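Flullcombe Automation Centre
Thursday, December 26, 2019

1/ The Centre is pleased to share a short account of its winter open day. Doors opened in the morning to residents of Flullcombe and Usby, and every place on the guided tours was taken. We thank all those who came, including the many families who made the journey during the holidays.

2/ Visitors were received in the main hall and taken through the building in groups of 30. Each tour ended at the manipulation laboratory, where staff gave a demonstration and answered questions. Coats and bags were left at the front desk, and we are grateful to everyone for their patience with the queue.

3/ The laboratory demonstration was led by Zeyu Zou, who has worked on the handling of household objects at the Centre since April. The subject this year was drinkware and the loading of a dish rack.

4/ Clear objects are a hard case for a robot. A camera tends to pick up the table behind the cup and the reflections on it before it picks up the cup. Dr Zou explained how the arms are taught by a person guiding them through the task many times – a slow process, but one that visitors of all ages followed with interest.

5/ Each arm carries its own camera close to the gripper. The wider view of the table helps the system to decide where to go, and the close view helps it to line up the fingers. Visitors were invited to compare the two.

6/ Two views from the demonstration: 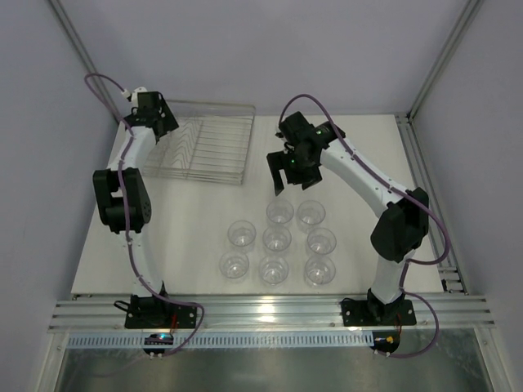
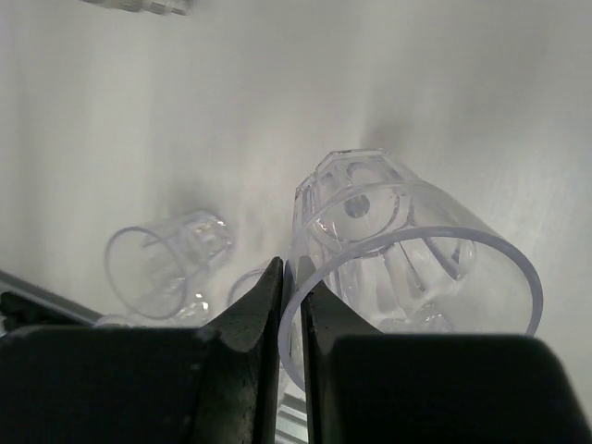 Drinkware handling at the open day. First: both arms over the table, with the wire rack at the back left. Second: clear cups on their sides, from the gripper camera.

7/ Several visitors asked why the arms move so slowly. The speed is limited during public demonstrations, and it is also kept low while a new task is being learned. Faster movement can be introduced later, once the grasps are reliable.

8/ Another common question was whether a cup lying on its side is more difficult than one standing upright. In general it is. The gripper must come in at a different angle, and the cup may roll if it is touched too early. Dr Zou's team treats the two cases separately in its training records.

9/ The team has so far recorded 3,000 practice runs with cups and glasses. These will be used in the next stage of the Plornel project, which looks at simple kitchen tasks in shared housing. A written summary will be placed on the Centre's website in the spring.

10/ Younger visitors were able to try a hand-held gripper in the Cheng Room, picking up sponges and wooden blocks. Children aged 6 and over may take part in this activity at all future open days, provided that an adult stays with them.

11/ We have noted the comments about seating. Those at the back of the laboratory could not always see the table, and at the next event the tours will be smaller. A screen will also be placed in the corridor – this was requested by a number of visitors from Usby.

12/ The next open day will be held in April. Booking is free and will open on our website four weeks beforehand. Schools wishing to bring a class should write to the visits office, stating the age of the pupils and any access needs.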